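Frequently asked questions: teaching the stirring task at Jarden

Last changed November 19, 2020 by Elsa Wallin

These questions come from people who will sit at the controls for the first time, and from the groups in Gurkolham and Haugland who use our recordings. If your question is missing, please write to me or to Somtochukwu Amadi and we will add it.

What will I be doing, in short?

You move the robot from a distance, and the robot does what your hands do. For the stirring task you bring a glass rod to a beaker, lower it, stir, and lift it out again. Every run is recorded from start to end, and the recordings are later used for training.

Do I need to know programming?

No. The session leader starts the program and stops it. You need patience and two free hands. Several of our best operators came from the chemistry side and had never touched a robot before October.

How long is one run, and how many do I make?

Most people make 10 runs, take a pause, and then continue if they want. We have 310 runs of stirring at this moment, of which 123 were made by beginners. The beginners' runs are as welcome as the others.

Why does the rod look so difficult to see?

Glass is thin and clear, and against a dark cloth you see mostly the light on it. Please look for the tip before you go down. When the tip is near the rim, stop your hand for one breath, check from which side you are coming, and only then continue.
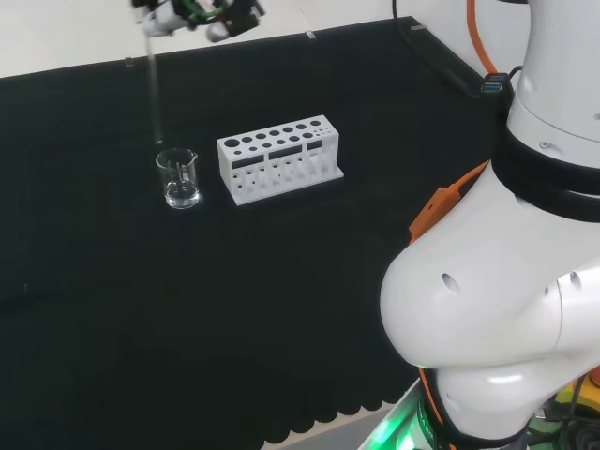 Rod just above the beaker, with the empty rack to the right.

What is the rack for, if there are no tubes in it?

In the stirring task you do not use it. It stands beside the beaker so that the robot learns to work with another object near. The rack has holes of different sizes because the same one serves in the tube task, which has its own page. Try not to touch it with the rod or with the hand.

What if I do touch it?

Continue the run if the rack is still standing, and tell the session leader afterwards. A small touch is marked in the notes and the run is kept. If something falls over, say "stop" and take your hands away from the controls.

How hard should I hold the rod?

Close the fingers until the rod does not turn any more, and then no further. You will not feel the glass through the controls as you would feel it in your own hand, so you must use your eyes. New operators nearly always squeeze too much. Somtochukwu's advice is to practise with a plastic straw first, and I agree with it.

How should I stir?

Slowly, in small circles. The liquid is shallow, so you have little room, and the rod should not knock on the bottom. Keep the upper part of the rod almost upright and let the lower end do the circle. Three or four turns are enough. Some people like to stir in the other direction than their colleagues — both are good, and we prefer that you do what is natural to you.

May I correct myself in the middle of a run?

Yes, please do. If you come down on the wrong side of the rim, go up a little and try once more. A run with a correction teaches the robot how to get out of a bad position, and we have too few of these. What we do not want is a long wait with no movement, so if you are lost, ask for a new start.

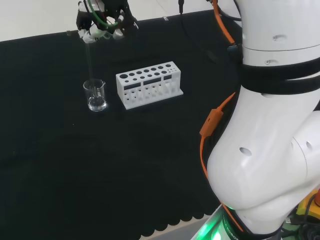 Which runs are thrown away?

Runs where the rod was dropped, where the recording stopped early, or where a person put an arm over the table. A slow run is not a reason. We also look for runs where the operator talked with somebody and forgot the task for a while, but these can often be cut shorter and saved.

Can I see my own recordings?

Yes. Ask at the end of the session and we will play them for you. Many people want to repeat the first ones after they have seen them, and there is usually time for it.

Does the robot already stir alone?

Sometimes. With 100 runs it could find the beaker but it went down too early. It is better now, although it still has trouble when the beaker is moved close to the rack. The next test will be made together with the people from Stokov, and the results will be put on this page.

Whom do I contact to book a session?

Write to Elsa Wallin for times and to Somtochukwu Amadi for questions on the controls. Please tell us if you are left-handed, then we can prepare the seat before you come.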